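Report on the Visit to the Mondamau Water Treatment Plant

Prepared for the members of the Ostano Household Water Forum
Sunday, November 24, 2024

Members of the Forum visited the Mondamau treatment plant during its fall open day. The plant supplies Ostano and the villages along the Gourlay road, and it had not been open to the public while its filter hall was under repair. The visit had been requested by members who wished to learn why the taste of the supply changes in late summer and what the district intends to do about the older service lines.

The party was received at the gatehouse by Senga Shearer, operations manager, who led the tour in person. Visitors were asked to wear the boots and vests provided and to stay behind the yellow line in the pump room. The tour began at the intake, where water from the Hadus reservoir passes through coarse screens before it is pumped uphill to the settling tanks. Leaves are the main difficulty at this time of year, and the screens are raked twice a day until the trees are bare.

Ms. Shearer explained that the summer taste comes from algae in the upper part of the reservoir. It is harmless, but many customers notice it, and the plant received 436 calls on the subject this year. The intake tower has gates at 2 depths. Until now the upper gate has been used in all seasons. Beginning next summer, the lower gate will be opened as soon as the weekly samples show an increase in algae. The Forum welcomes this step and has asked to receive the sample results. 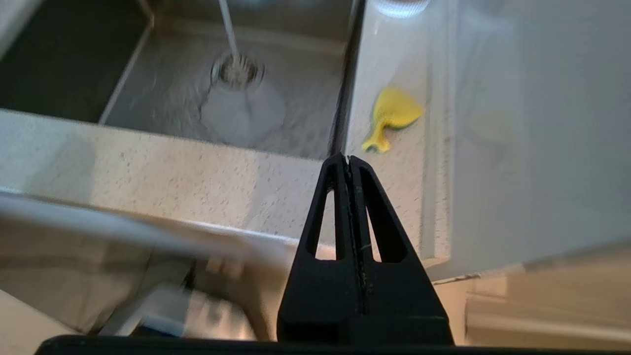
The filter hall was the part of the tour that drew the most questions. Water passes down through beds of sand and gravel, and each bed is washed by reversing the flow. Members watched a wash from the gallery. The water over the bed turned brown within a minute and was clear again by the time the group was called to the laboratory. Wash water is held in a lagoon behind the hall and returned to the head of the plant after settling.

In the laboratory, staff described the daily tests for chlorine, cloudiness, and acidity, along with the samples collected from household taps. Several members had not known that residents may offer their own tap as a sampling point. The kitchen cold tap is preferred. Residents are asked to remove any hose or filter attachment and leave the sink clear on the morning of the visit.

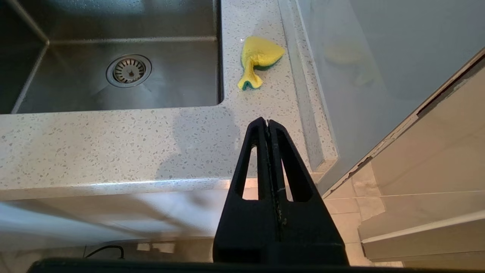

The discussion that followed turned to service lines. The district has records for most properties built after the second main was laid, but the older streets of Ostano are poorly documented. Letters will go to 1,000 addresses in January, asking owners to report the material of the pipe where it enters the building. A sheet explaining how to identify the common types will be enclosed. Inspections will be offered free of charge to the first 200 households that reply.

Members raised the matter of water pressure on the Gourlay road, where the evening supply remains weak. Ms. Shearer stated that a replacement booster pump has been ordered but could not give a date for its installation. The Forum will write to the district for a schedule.

The Forum thanks Ms. Shearer and the staff of the plant for their time. Members who wish to offer a tap for sampling should leave their name and address with the secretary before the next meeting.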